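Covering a work table with kraft paper and marking it out in tape

Mounir Salem
Skemadley, posted in Tables and Surfaces

I need to cover a large work table with brown kraft paper and divide it into rectangles with coloured tape. My last attempt used ordinary masking tape. The paper rippled between the strips and the lines wandered by several millimetres at the far end. The cover should stay down for a month and then come off without marking the top. Which tape, and in what order should I lay it?

2 replies

Salma Ait Ali

Leave the roll cut and flat overnight, under weight. Most rippling is curl from the roll. Fix one short edge to the underside of the table, pull the paper towards the opposite end and fix that, then do the long sides. Do not tape down the top face until the sheet is flat.

For the grid, tick off the spacing along all four edges with a steel rule and snap a chalk line between ticks. Lay the lengthwise strips first, then the crosswise ones over them. Hold the tape low and press as you go – stretched tape contracts later and lifts the paper with it. I use 36 mm low-tack tape from Grolon. Blue on brown is easy to see, and plates or cups set down within a rectangle leave the lines readable.
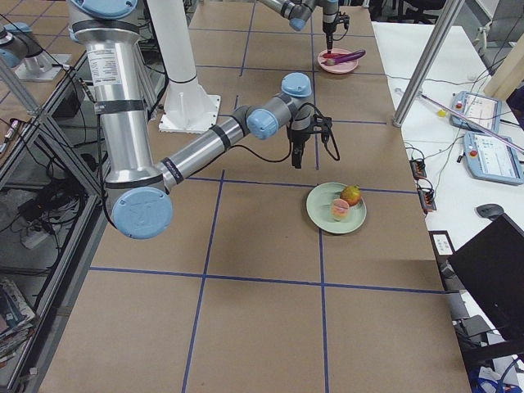

Reynaldo Cabanatuan

Agree with most of the above. Two additions:

Paper weight matters. I had trouble with 77 gsm, which creased at every crossing. 100 gsm has been fine.

For removal, cut the paper free along the underside and lift it off with the grid still attached. Do not peel the strips one by one. If any adhesive has reached the table top, white spirit on a cloth will usually shift it, but try it on a hidden corner first.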